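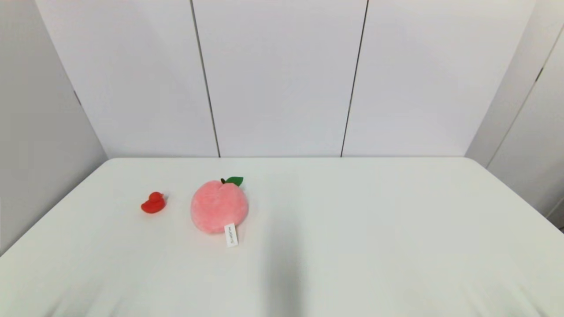 Red duck and the plush peach on the white table.

Jul 16, 2024

Cleared the big table today. It took most of the morning. Everything that had piled up since the move went into two boxes, one for keeping and one for the Lambert Street thrift store. I left the duck and the peach for last and then didn't put either one in a box.

The duck is rubber, the ordinary bath kind, only red. I bought it at Kullero when I went in for shower hooks. The peach came from the gift shop at Urkholm on the way home last August. I paid 13 dollars for it, too much for a stuffed peach, but I liked the green leaf and I still do. The duck is a lot smaller than I think of it as being. Next to the peach it looks like something that fell out of a cereal box.

Tried to decide where they should go. The bathroom shelf makes sense for the duck, but the shelf is full of bottles and I'm not doing the bathroom until the weekend. The peach could go on the bed in the spare room. Or on the armchair — though it would end up on the floor the first time anyone sat down.

Wiped the table with vinegar and water before lunch. There's a mark from the old lamp that I thought was permanent and it came off on the second try. The white shows everything, so I'll have to get coasters.

Carried the thrift box out to the car after lunch. It was 80 degrees by then and the box was heavier than it looked — mostly cookbooks. The store closes at 3 on Tuesdays and I missed it, so the box is riding around in the trunk until tomorrow.

Still to do: hall closet, the drawer with the batteries, call Nuvbridge about the internet bill. Soup for dinner, and I ate it at the table.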